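Small Things on a Table

A gallery of what was out at Orura on Monday, with a line or two for each. The Orura table has seen 19 of these pages now and has not once been thanked. Regular readers will know the rules: ordinary objects, no antiques, nothing that cost more than lunch.

Blocks first. A plain oblong and an arch, both wood, the arch being the one everyone fights over at the age of four and pretends not to care about afterwards. The full set came from Dideo, in a tub that claimed 45 pieces and a lid that has never once gone on straight.

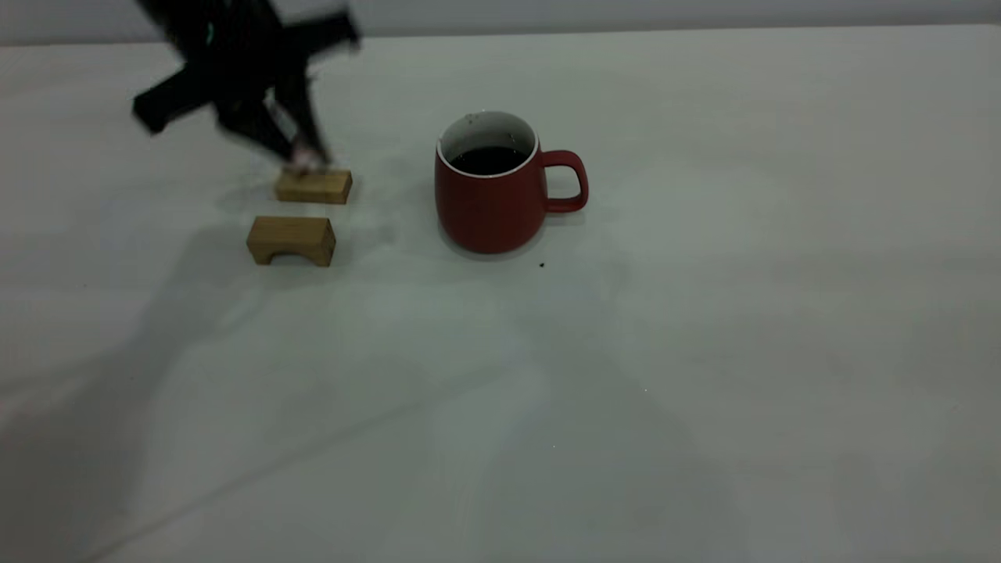 Loretta Ferreira writes that the arch is wasted on bridges and belongs on top of a tower, upside down, as a cradle for the cylinder. She has held this view since infant school and would like it minuted.

Consider it minuted, though I remain a bridge man. An arch with nothing going under it still looks as if it's expecting a train - upside down it just looks like a bad tooth.

On to refreshments. A red mug, white inside, filled with something very dark and supplied with a pink-handled spoon. I approve of a spoon that stays in the mug, whatever my mother said about eyes.
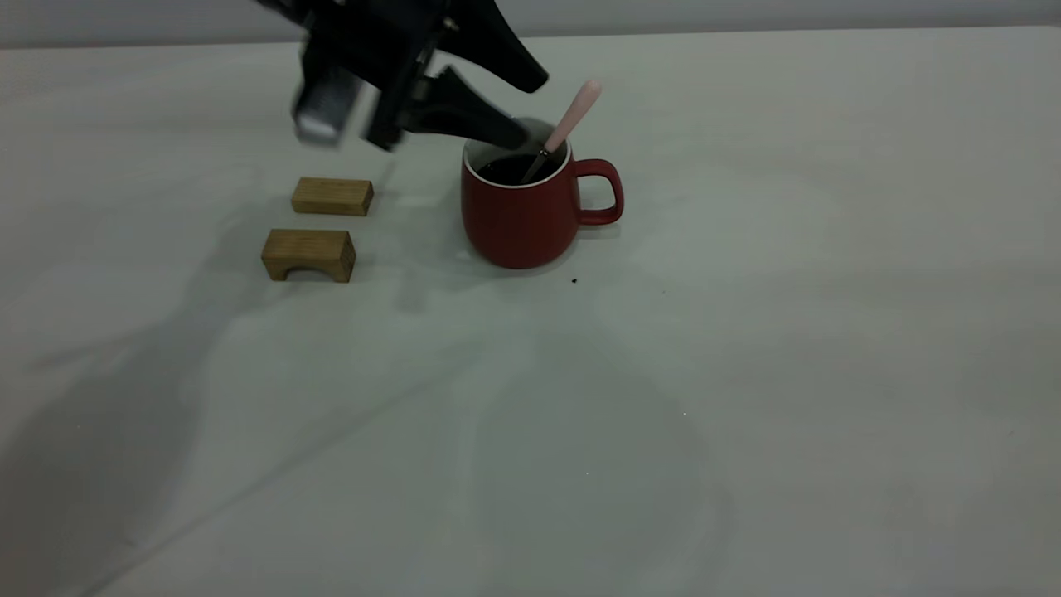

My own mug is a Dranine, bought in a sale and chipped by the following February, and I have been loyal to it out of sheer stubbornness. It holds far too little and the handle was designed for someone with two fingers. I've looked at replacements and gone off all of them by the second page of results.

Next month: pegs, string and possibly a colander.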